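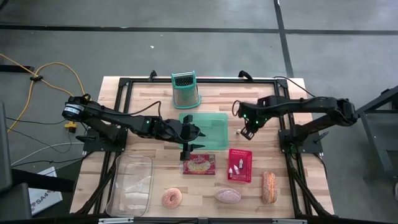 Maren Tidswell
Fiction contributor

The Left Arm

By the time I got to Ultham the left arm had been sulking for a fortnight, and everyone in the building had a theory. The woman on reception thought it was the damp. The driver who let me through the side gate thought it was the right arm, on the grounds that it was always the quiet one. My own office in Borkport thought it was the customer, which is what my own office in Borkport always thinks until the invoice has been paid.

I had the service sheet, a bag of tools and a sandwich. The sheet said: Cell 2, left arm, stops. Somebody had underlined "stops".

I'd been to see Cell 2 before, when it was new and the frame still had the plastic film on it. They had since put a proper wooden top in, the sort you'd chop an onion on, and laid out the shopping. A pink doughnut with sprinkles. A bread roll, a loaf. Three little white bottles with red caps huddled in a red crate like people waiting for a bus. At the back stood a box grater, which I took personally, having once lost the end of a glove to one. The job was to put things into a green tray and take them out again, all day, and the two arms leaned in over it from either side like a couple doing a jigsaw who have stopped speaking.

"It just stops," said the supervisor.

"Where?"

"There."

"When?"

"When it's about to do something."

I asked whether it gave a fault code. It did. It gave 1246. I've worked with Grube arms for a good many years and I had never met 1246, so I got out the manual, which Grube prints on paper so thin you can read both sides at once. The entry for 1246 said: Joint disagreement. See installer.

I was the installer.

The thing to do with an arm that stops is to watch it not stopping. People hate this, because it looks like a man eating a sandwich. I pulled a stool up to the frame and watched the left arm for the whole of the sandwich, and it went to the tray, opened its fingers, thought about it, and carried on. Green lights all the way up. It went over to the crate. It came back. The supervisor stood behind me with his arms folded and radiated disappointment that it was working.

"It doesn't do it when you look at it," he said.

"Then I'll look at something else."

I looked at the floor, since there was a lot on it. A yellow extension cable came wandering over the concrete to the left base with the air of having been somewhere else first, and a grey one lay near it, and some thin black wires that nobody had introduced me to. I don't mind an untidy floor. I've known untidy floors run for years, and I've known a floor in Grube's own showroom with every cable combed and labelled that couldn't lift a teabag. But I followed each of them back with my hand, on my knees, and wiggled every plug. You learn to wiggle gently. If you wiggle hard enough you can cause any fault you like and then charge for finding it.

Nothing. The plugs were fine. The supply was fine. I came up from under the frame with one grey knee, and the arm stopped.

It stopped over the tray with its fingers apart and pointing down, exactly as you stop in a kitchen when you've forgotten what you came in for. The right arm had come in close and it waited too. Neither of them had the least intention of going first.

"There," said the supervisor, delighted.

I cleared 1246 and it came straight back. I put the arm into hand guiding, so that I could move it about myself, took it by the forearm and walked it through its day. Shoulder, smooth. Elbow, smooth. Wrist, smooth, smooth, and then, right at the end of the turn, a small reluctance. You couldn't have called it a catch. It was how a dog feels on the lead when you've reached the corner where the vet is.

I turned it back and did it again, and this time I watched the cable.

There's a black cable that comes out of the wrist and goes up in a loop before it heads for home. It has to be a loop, because the wrist turns and the cable doesn't get a say. Make it too long and it catches on whatever's on the table. Make it too short and, at the far end of the turn, the arm is pulling against its own lead. The motor says it has arrived, the sensor says it hasn't quite, and the two of them take it to arbitration. Joint disagreement. See installer.

This loop was short by the width of my thumb.

I'd like to say I wondered who had done it. The right arm's cable curled over its wrist with plenty to spare, a lovely bit of work, and I knew whose work it was because I remembered being pleased with it. I'd done the right one first, in the morning. I'd done the left one after lunch, with the last train to Borkport on my mind.

"Found something?" said the supervisor.

"Strain relief," I said. "They settle."

They don't settle. I have told that lie in Ultham and in Givitlow and once over the telephone to a bakery, and it has never been questioned, because it sounds like something that happens to houses.

The repair took less time than the sandwich. You stop the cell and lock it off, and put the key in your own pocket and not on the table, where somebody helpful will find it. You park the arm so that it can't drop. You slacken the clamp at the forearm, feed the cable up until the loop stands easy, turn the wrist to one end, then to the other, and look at it from the side. Then you nip the clamp up again, firm and no firmer. At Givitlow a young fellow once did his up so tight that he cured the fault by cutting the wire.

While I had the covers open I checked what I ought to have checked on the first visit. One of the base bolts took a bit more than I'd have liked. I wiped the fingers of both grippers, which were tacky, and asked no questions of the doughnut. I ran the left arm back to its zero marks and it lined up nicely, which was more than I deserved. Then I gave the supervisor back his key and asked him to set it going for 300 cycles at 60 per cent speed.

"And if it stops?"

"Then I'll still be here," I said, and he looked at the clock, and so did I.

It's odd, sitting with a machine you've just put right. You hear everything. Every click is the beginning of the next visit. The left arm dipped to the tray, opened, closed, lifted, and at the far end of the turn, where it used to have its little doubt, the loop swung over and came back as if it had never been asked to do anything easier. After 30 cycles the supervisor unfolded his arms. By a hundred he'd gone to find a form.

I filled it in on top of the equipment case. Fault: 1246. Cause: and there was a box for cause, quite a small one, with a list of letters you could put in it. W for wear. O for operator. S for supply. I went down the list twice. There was no letter for the last train.

The supervisor read over my shoulder. "My money was on the damp, in the end," he said. "Reception's been saying it for weeks."

I thought about the woman on reception, who had given me a good biscuit. I thought about my office, and the O for operator, and how fond they'd be of it. The left arm reached over and opened its fingers above the tray, and the right arm came in to meet it.

I put I, for installer, and had to draw the box bigger to explain it, since it wasn't on the list. Then I crossed out "stops" on the service sheet and asked if I could leave by the side gate, as there was a train at ten past five.

"You've got two hundred to go," said the supervisor – quite kindly – and pushed the stool back towards me with his foot.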